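Revised in December, with a longer part on limescale and a new part on knitwear.

These notes are for anyone who does the washing in a small tiled room. Ours in Lokotcombe is 190 cm long and was a shower room before we moved in. Most of what follows would suit a bathroom, a back porch or the end of a kitchen just as well. The notes are in no great order, so skip to the part you need.

## Hanging things up without drilling the tiles

Drilling into tile is slow and easy to get wrong, and in a rented house you may not be allowed to do it at all. Look first for something that is already there. A rail, a pipe bracket, the side of a shelf unit or the back of a door will all take hooks and light baskets.

Cable ties are good for this. Use two where you think one will do, pull them tight with pliers and trim the tail flush with nail clippers. Scissors leave a sharp corner that will scratch you every time you reach past it. White ties go yellow and brittle in a sunny window, so use black ones there and give them a tug once a year.

Stick-on hooks hold well on glazed tile and badly on anything rough. Wipe the tile with methylated spirit, let it dry, press the hook on hard for a full minute and then leave it overnight with nothing on it. Keep them off the grout lines. If one comes down, don't put it back with the same pad.

Never hang anything from a gas pipe or from a heating pipe that gets too hot to hold.
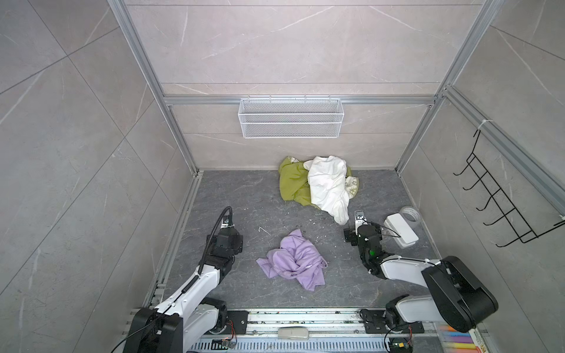 Before you put anything up, work out what is going on it. Pegs, stain soap, a nailbrush, the mesh bags for tights and bras: all of those are light. A full bottle of liquid detergent is not, and it belongs on the floor or a low shelf. We had a big bottle of Redier at head height for a year and it came down in the end, lid first.

Hooks should go where wet things can drip without dripping on dry things. Leave a hand's width between them or everything touches and nothing dries. Five hooks sound like plenty until you have two dressing gowns.

## Baskets

Open mesh or wire is the best sort for a damp room. Solid plastic tubs collect a spoonful of grey water at the bottom, and whatever is standing in it goes slimy. If you already own solid ones, drill a few holes in the base with a small bit. Put a scrap of wood underneath as you drill and go slowly to stop the plastic splitting.

Plastic-coated wire lasts well until the coating chips. Check the cut ends and the corners, where rust starts. A dab of clear nail varnish on a fresh chip will hold it for a good while. Once there is a brown mark on the tile below, move the basket and treat the mark with lemon juice and salt – but only on glazed ceramic, never on real marble or limestone, which acid will etch.

Small things fall through wide mesh. A flannel folded in the bottom stops that, and it can go in with the wash.

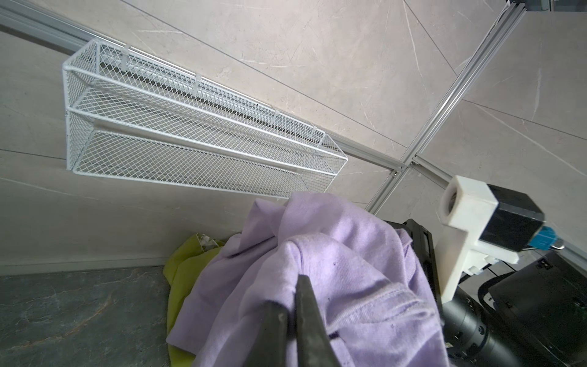 *White mesh basket clipped along a rail.*

Wash baskets when you change the towels. Hold them under the shower, go over them with an old washing-up brush and hang them back up wet. If there is soap scum in the mesh, soak the whole thing in the bath in hot water with two tablespoons of washing soda, then brush. Wear gloves for this.

## Limescale on taps, tiles and glass

We have hard water here and it leaves a white crust on everything. White vinegar, half and half with warm water, will deal with most of it on chrome and glazed tile.

- For a tap, soak a strip of kitchen paper in the mixture, wrap it round and leave it for half an hour. Rinse well and dry with a cloth.
- For a shower head, fill a freezer bag, tie it over the head with a rubber band and leave it overnight.
- For glass, wipe on, wait ten minutes, wipe off, then use a squeegee.
- For a kettle, half fill with the mixture, bring to the boil, leave it to cool, empty and boil twice with plain water.

Do not use vinegar on marble, limestone, travertine or any stone you are not sure of. A lot of modern tile is printed to look like marble and comes to no harm, but you need to know which you have. Look at the edge of a spare tile if the last people left any, or find two tiles with exactly the same pattern of veins. Printed tile repeats. Stone does not. If you are still unsure, treat it as stone and use warm water with a drop of washing-up liquid.

Never mix vinegar with bleach, or use one straight after the other on the same spot. The fumes are dangerous.

## Grout

Grout goes dark where water sits. Bicarbonate of soda mixed to a paste with a little water, rubbed in with an old toothbrush, will lift most of it. Leave it for 14 minutes (the length of a short quick wash on our machine, so I put one on and do the grout while it runs), then rinse from the top down.

For black mould, use a proper mould spray with the window open and the door shut. Once it is clean, keep it clean by drying the wall. A squeegee on a hook by the door gets used. One in a cupboard doesn't.

If the grout is soft or crumbling, cleaning will only make it worse. Rake it out and renew it. A 700 g tub of ready-mixed grout did the lower half of our walls with a bit to spare, and the leftover kept well with cling film pressed down on the surface.

## Floors in a wet room

Sweep before you mop. Fluff and hair turn into felt as soon as they are wet and you end up pushing them about. A dry microfibre mop is better than a broom in a small room and gets into the corners.

Mop with hardly any detergent. Most streaks on a dark floor are dried soap, and going over it again with more soap adds to them. Plain hot water, two changes, and an old towel under your foot to finish.

Veined or patterned floors hide dirt well, so clean them by habit and don't wait until they look as if they need it. Crouch and look across the floor towards the light and you will see what I mean.

## Sweatshirts, fleecy towels and other soft things

Soft cotton with a brushed side pills and loses its pile mostly through rubbing, and most of the rubbing happens in the machine. Turn sweatshirts inside out, do up the zips and wash them with other soft things. Keep them away from jeans and anything with hooks or Velcro. Wash at 30 with half the usual detergent. 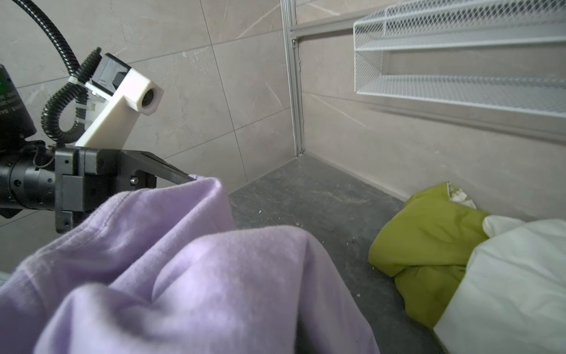

Fabric conditioner is the other thing to go easy on. It coats the fibres, and after a few months towels stop taking up water properly. A small cup of white vinegar in the conditioner drawer now and then will clear it, though check your machine's handbook first. Pale shades show the build-up soonest, as a greyish bloom along the creases, and something like the lavender cloth in the photo would be a case for washing with whites or other pastels. Never put it in with new navy or black. Korletey, the shop on our high street, sells its own stain soap by the bar and I use that on cuffs and collars before a wash. Any plain household soap does nearly as well. Wet the mark, rub the soap in, fold the cloth over on itself and work it gently between your fingers. A brush will raise the surface and leave you with a fuzzy patch where the stain was.

Take things out as soon as the machine stops. A sweatshirt left in a wet heap for an afternoon will smell, and it will have creases at the elbows that need an iron. If you have forgotten a load, run it through a rinse with a spoonful of bicarbonate in the drum before you hang it.

Shake each piece hard, twice, holding it by the hem. Pull the cuffs and waistband back into shape with your hands. Hang sweatshirts over two lines or two rungs of an airer so the weight is shared. A coat hanger leaves points in the shoulders.
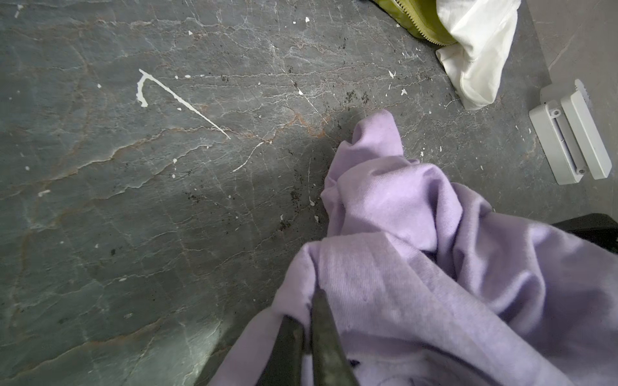
Dryness is hard to judge by hand in a cold room. Cool cotton feels damp when it isn't. Feel the thick parts – the seam under the arm, the cuff, the pocket edge – and compare them with something you know is dry.

## Drying indoors

The airer we use is a Futer, 52 cm wide when it is open, and it fits across the old shower tray with the door closed. Measure the gap before you buy any airer and measure it at floor level, where the feet splay.

Open a window at the top and leave the door shut. It feels wrong in winter but the damp has to leave the house, and an open door only sends it to the bedrooms. A small fan pointed along the washing does more good than turning the heating up, and costs very little to run. Put thick things on the outside rungs and thin things in the middle. Turn everything over at bedtime if you washed in the morning.

Socks can be hung in pairs by the toes. It takes a minute longer and saves the sorting later.

## Odds and ends

- Keep a jar for coins, screws and buttons on the shelf above the machine, and empty the pockets into it.
- Clean the detergent drawer every month. It pulls right out if you press the tab at the back.
- Run an empty hot wash with nothing but soda crystals when the drum begins to smell, and leave the door ajar afterwards.
- Pegs last for years if they come indoors. Left on the line, the springs rust and mark the washing.
- A worn-out pillowcase with a zip makes a good bag for washing soft toys.
- Cut old towels into squares and hem them roughly on the machine. They make better floor cloths than anything you can buy.
- Write the date on a bottle of mould spray when you open it. Old spray loses its strength, and you will scrub twice as hard before you think to blame the bottle.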